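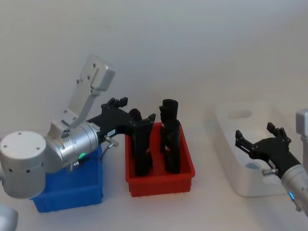 Drawer dividers only work if you know what has to go in the drawer, so sort before you measure. Empty the drawer onto a bed or the floor and group things by use: pens and pencils, tape and scissors, chargers, spare keys, stamps. Put anything broken in the trash. Anything that belongs in another room goes into one container to be carried off at the end. A red plastic tray does well for this, and the color makes it hard to leave behind in the hallway.

Measure the drawer

Measure the inside of the drawer, not the front panel. Take the width at the back as well as the front, and use the smaller number. For height, measure from the drawer floor to the lowest part of the frame above it, then take off a quarter inch.

Cut the strips

You need stiff cardboard, a metal ruler, a utility knife and white glue.

1. Cut two long strips to the full depth of the drawer.
2. Cut the cross strips to the full width. Most desk drawers need two or three.
3. Lay your groups in the drawer and mark where the strips should cross.
4. At each mark, cut a slot halfway through the strip. Slots on the long strips open upward, and slots on the cross strips open downward.
5. Make each slot as wide as the cardboard is thick.

Fit and glue

Push the strips together and try the grid in the drawer before gluing. If it bows, trim one end a little at a time. Run a thin line of glue down each joint and leave it for 12 hours with the drawer open.

Chiharu Furukawa wrote in to say she lines the bottom with shelf paper first. If you do that, cut the paper before the grid goes in. Cardboard dividers in a kitchen drawer wear faster, and mine were replaced in March with thin wood strips cut to the same pattern.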